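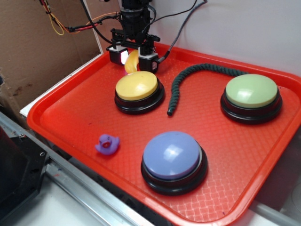 Tray and Button Set, red tray, with yellow, green and blue buttons. Banana, rope and duck included.

Jakden Tray and Button Set

The Tray and Button Set is a tabletop kit for sorting, pointing and cause-and-effect activities. It consists of a raised-rim tray, three large round push buttons and three small loose pieces. The set is supplied by Jakden for classrooms, therapy rooms and play areas where parts need to stay within reach of a seated user.

Set contents

Tray, red, 1
Push button, yellow cap, 1
Push button, green cap, 1
Push button, blue cap, 1
Toy banana, yellow, 1
Rope, dark green, braided, 1
Rubber duck, purple, small, 1
Instruction card, 1
Storage bag, 1

Tray

The tray is molded plastic with a raised rim on all four sides. The inside surface carries a diamond texture. The texture adds grip under the button bases and slows small pieces that are pushed or dropped. The rim keeps the duck and the banana from rolling off when the tray is moved across a table.

The tray has no fixed positions, slots or printed outlines. Layout is left to the user. Jakden recommends leaving a hand's width between buttons for users who press with the whole palm.

Push buttons

Each button has a domed cap on a black base. The base is wider at the bottom than at the cap. Cap colors are pale shades and will look lighter under strong overhead lighting. Where color naming is part of the activity, place the tray out of direct light or tilt it slightly to reduce glare on the caps.

The buttons are momentary type: the cap returns when released. They are rated for daily use and can be pressed with the hand, the elbow or the foot. For foot use, remove the buttons from the tray and place them on a non-slip mat.

Operating force: 200 g at the center of the cap
Audible click: yes
Battery: none required for click-only use
Mounting: free-standing, or with hook-and-loop pads (sold separately)

Button bases are interchangeable. Caps are not user-removable. If a cap sticks, stop using the button and contact the service desk. Do not pry the cap from the base.

Loose pieces

The three loose pieces were selected to differ in shape, color and feel. The banana is smooth and curved. The rope is thick and holds a bend when laid down, so it can be used to mark a boundary between two buttons or to form a simple curve for tracing. The duck stands on its own base.

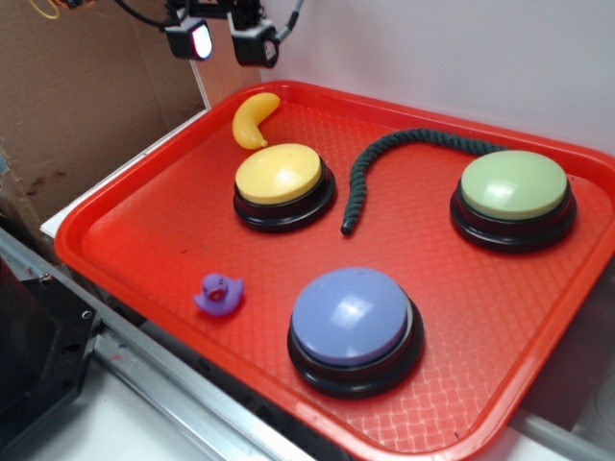

Buttons and loose pieces on the tray. The rope is laid between the yellow and green buttons.

Suggested layouts

Layout A, three choices. Place one button in each of three corners and one loose piece beside each button. The user is given the name of a piece and presses the button next to it.

Layout B, divided tray. Lay the rope in an arc between two buttons. Loose pieces are moved from one side of the rope to the other on request.

Layout C, color match. Place the banana near the yellow button and the rope near the green button. Hold the duck back. The user sorts the duck last and decides which button it belongs to. There is no set answer.

The layouts were prepared by Rafia Kiani and Anil Iyengar. The instruction card gives each one in full, with a variation for two users sharing one tray.

Cleaning

Wipe the tray and the button caps with a damp cloth and mild detergent. Use a soft brush on the textured surface. Do not immerse the buttons. The duck and the banana may be washed by hand in warm water. The rope may be hand washed and must be air dried flat. Do not use bleach or solvent cleaners on any part.

Storage

Stack trays face up. Store buttons with the caps facing up and nothing resting on them. Keep the rope uncoiled or in a loose loop.

Safety

The set contains small parts and a cord. It is not suitable for children under three years of age. Adult supervision is required whenever the rope is in use. Inspect the loose pieces before each session and discard any piece that is cracked or frayed.

Ordering

Part JK-60 Complete set, as listed under Set contents
Part JK-60T Tray only
Part JK-60B Three buttons, yellow, green and blue
Part JK-60L Loose pieces, pack of three
Part JK-69 Hook-and-loop mounting pads

Complete sets are packed one per carton. Replacement parts ship separately and may arrive in a different delivery. Schools ordering on account should quote the account number and the part number on the purchase order.

Sets are available from Jakden directly and through Castaño. Castaño stocks the complete set and the loose pieces only. For tray-only orders, use the Jakden order desk.

Warranty and service

Buttons are covered for one year against switch failure. The tray and the loose pieces are covered against defects on delivery. Wear to the rope is not covered. Return requests are handled by Kulsoom Cheema at the service desk. Include the part number, the color of the affected cap and a short description of the fault. Requests received after noon are processed the next working day.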